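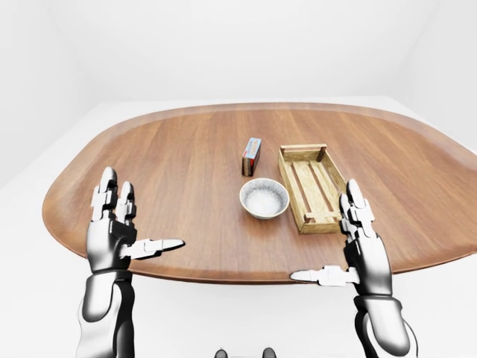 The Sterwood Open Day is a yearly public demonstration of robot handling work held in May at the Budholm site of Sterwood, a maker of control software for two-armed machines. It began as an afternoon for suppliers and was later opened to schools and local residents. Entry is free, but places are limited to 300 and must be booked.

Background

Sterwood moved to Budholm from smaller premises in Zúñiga, where visitors had been received only by appointment. The first open day was arranged by Iara Palma, then head of testing, who wished to show the daily work of her section. Early programmes consisted of a talk followed by a tour of the workshop. The talk was dropped after the second year and its time given to the demonstrations.

Programme

Visitors are admitted in groups of 20. Each group spends 46 minutes on site, divided between the simulation room and the workshop. The first group enters at ten in the morning and the last leaves before five. Questions are taken at the end of each half.

The simulation room is shown first. A large screen carries the view of a simulated humanoid robot at a table in a plain white room. Both of its hands are in view, and the objects to be handled are set out on an oval wooden top: a small upright box, a round white bowl filled with a pale granular substance, and an empty slatted crate of light wood. An operator wearing tracked gloves moves the hands from a nearby desk. Members of the group may then take the operator's place for two minutes each, as time allows.

The usual exercise is to place the box in the crate without touching the bowl. The arrangement is reset by the operator between turns, and the position of the objects may be changed. Scores are not kept.

Software

The simulated room runs on Cunura, a package written at Sterwood for internal use. It calculates contact between the fingers and the objects and returns the result to the operator's screen. Grains in a bowl are treated as a single solid body during public sessions, which lowers the load on the computer. A fuller model, in which the contents can spill, is used by the testing section.

Workshop

The second half takes place behind a safety barrier. A pair of fixed arms repeats a task recorded earlier in Cunura, first at reduced speed and then at working speed. Photography is allowed in the simulation room but not in the workshop. Children under eight are admitted to the simulation room only.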